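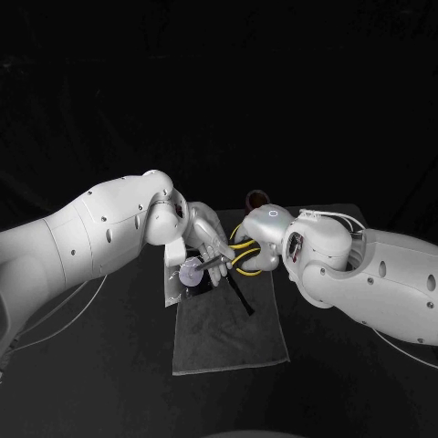 Which rules apply when two robot arms handle bladed or pointed tools at the same table? Every task of this type at Trovo is carried out under the handling code adopted in February, which sets speed limits, a clear zone and a named supervisor for each session.

Home Projects Reports Contact

Progress to date

The code now has 15 clauses in force. Amedeo Donati completed the clauses on tool handover between hands, and Hiba Chidiac reviewed them against the site safety manual. Arm speed during a handover is limited to 30 percent of the rated maximum. No person may come within 700 millimeters of the table while either hand is holding a tool.

Cable routing remains open. The present draft requires cables to be inspected before each session – it does not yet say how they should be secured on the tabletop. Zinhle Masilela will submit revised wording to the Mellau office.

Staff training

Operator training has begun under Serena Villa. Each operator must log 40 supervised handovers before working as session lead. We request approval to move the unspent travel funds to this item.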